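Drundik Home Help > Kitchen & Groceries

Best order for bagging produce from a basket at a pickup table?

Asked by Nilla
4 answers wanted, 3 posted. Viewed 105 times.

I help pack at a small food pickup in the back of a church hall. Everything comes to us mixed together in plastic baskets, the kind with slotted sides, and we move it into clear plastic bags for each household. A basket usually has tomatoes, a cabbage or some lettuce, an eggplant, cucumbers, some kind of round fruit, and sometimes a piece of meat on top. We do 32 bags in a session.

My bags look fine on the table but by the time people get them home the tomatoes are split and the leafy stuff is crushed. I have been packing in the order things come out of the basket, top first. If I empty the whole basket onto the table first I run out of room. Is there a sensible order that doesn't mean sorting everything twice? Also, should the meat be in the same bag at all?

Edited to add: the bags are thin, and we can't get different ones until November at the earliest.

3 Answers

Answer 1
Heavy on the bottom, light on top. Same as groceries.

Answer 2 (marked helpful, 20 votes)

I did bagging at a produce market for four years and the order matters less than people think as long as the bottom of the bag is flat and firm. What I would do:

Take the meat out of the basket before you touch anything else. It goes in its own bag, tied shut, and back in the cooler until the person is at the table. Don't put it in with vegetables that people eat raw, even if it's wrapped. Wrap leaks. Wipe your hands or change gloves after this step.

Then reach for the cabbage. A tight head can go at the bottom of the bag and take weight. If it's a loose, leafy one it can't, so set it aside on the table. One item set aside doesn't take much room.

Eggplant goes in next, lying down. It bruises more easily than it looks, and the stem end can be sharp, so point the stem toward the middle of the bag and not at the plastic. Long things like cucumbers go in upright along the side. In a thin bag, a cucumber lying crosswise pushes on both sides and that's where you get a tear.

Round fruit fills the gaps. Tomatoes after that, stem side down if the green part is soft, stem side up if it is stiff and spiky. A stiff stem will go right through the skin of the tomato next to it. You can also pull the green off, but they don't keep as well.

Leaves and herbs last. Leave the bag open or tie it very loosely. Leafy things in a tied plastic bag get slimy by the next day.

For the table, put the basket at an angle in a back corner and the open bag in front of it, near the middle. You want to lift things over a short distance and not across your own body. I keep the bag standing by folding the top down once like a cuff.

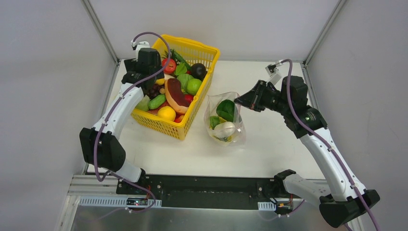 Sopacua replied: I'd disagree on the tomatoes. We stopped putting them in the big bag and hand them over separately in a paper lunch sack. It costs a little more and takes another few seconds per household, but the complaints about split ones pretty much ended. The cuff on the bag is a good idea, though.

Answer 3

Doubling the bags helps if they are thin. We went through almost 105 in one afternoon doing it that way so check your supply first. I don't know about the cabbage. I've always put it on top because ours are the soft kind.

Also wash the baskets. Ours had old onion skin stuck in the slots and dirt was getting on everything. A dish brush and hot water in the utility sink, then let them drain upside down before the next delivery.

Comment from Nilla: Thanks. Tried the meat first and cabbage on the bottom at the last pickup and it went faster. Still one torn bag, from a cucumber. Going to ask about paper sacks.

Related questions
How long does cut cabbage keep in the refrigerator?
Removing sticky labels from plastic baskets
Can eggplant be stored next to tomatoes?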